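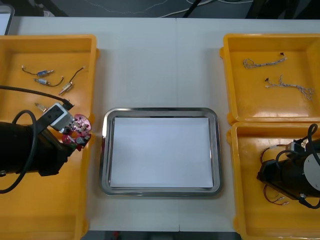 Can Machines Do the Chores Yet? Your Questions, My Answers

Last updated 21 January 2019

I get more mail on this than on everything else I write for Flirnell put together, so these are the ones that keep coming back. I'm not an engineer. I worked the parts counter at Jerkbridge for 18 years and I read a lot, and I go and look at robots whenever somebody lets me in the door.

So can I buy a robot that does my housework?

You can buy one that vacuums, and one that mows, and if you're lucky with your floor plan they do a decent job (mine gets stuck under the radiator and cries). A single machine that picks up the socks, loads the dishwasher and wipes the table? No. Not in a store, and not at a price you'd pay.

My mother had a dishwasher in 1983. Wasn't that a robot?

I love this one, and I get it in some form every few months. It's a machine doing a chore, so I'd give it half a point. But look who carries the plates over, scrapes them, and finds the spot where the big bowl fits. All the fiddly stuff stayed with your mother.

What about factories? Haven't they been automated for ages?

The heavy, repeated jobs have. If the same part shows up in the same spot facing the same way, an arm will pick it up all night long. The trouble starts when parts come in a bin, any old way up. Bench work is full of that: small parts in one bin, wires in another, a tray in the middle where things need to end up. A new hire gets the idea before you've finished explaining it.

Why are small parts so hard?

Think of a little push-pull solenoid, the kind that works a latch. It has a metal bracket, a plunger, a spring around the plunger and a lead wire trailing off it. The body is stiff and easy enough to grab. The wire goes wherever it likes and hooks onto its neighbor's wire, and now you've picked up two. Shiny metal is also rough on cameras, what with all the glare. And then you may want the thing set upright, which is fussy even with fingers!
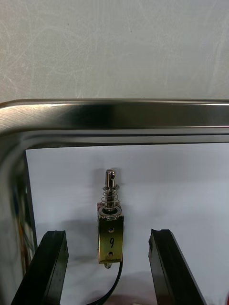
Gerd Kettler wrote in to say that I'm too hard on the machines here. His view is that people drop small parts all day long and just bend down and get them, so a robot that misses one pick now and then should be graded the same way. Fair enough, Gerd. My answer is that the bending down is part of the job too, and I'd like to see that done before I hand over the bench.

Are two arms better than one?

For a lot of chores, yes. Try folding a towel with one hand, or opening a jar. With parts, two arms can reach bins on both sides without crossing the whole table, and one can hold while the other fiddles. The price is that they have to stay out of each other's way, and planning that is real work.

Why put a camera down by the gripper?

A camera up high sees where everything is, but the arm tends to block the view right when it matters. One at the wrist sees what's between the fingers. Threading a needle is a fair comparison -- you bring it up to your nose.

How do you tell one identical part from another?

Same way we did at the counter: write a number on it. A marker and a steady hand will do. I used to number returns on the metal so I'd know which ones I had tested, and I still think it beats any sticker.

Somebody showed me a video of a robot folding shirts. Is it fake?

Probably not, but check whether it's sped up. Check if a person is steering it from off camera, and whether it gets a shirt from a neat pile or a heap. Javiera Farías, who reads this page more closely than I do, suggests watching with the clock on the wall if there is one. Good tip.

Would you pay 2000 dollars for one that only sorts?

For home, no way, I've got one junk drawer. For a small shop like the one in Mulbridge where I get my repairs done, maybe, if it could switch from screws to wires without someone coming out to reprogram it.

Will it take my job?

I can't tell you that. The dull end of bench work will go first, I think, and later than the headlines say. My next look at this page is in September, so send me what you've seen by then, and please say what speed the video was playing at.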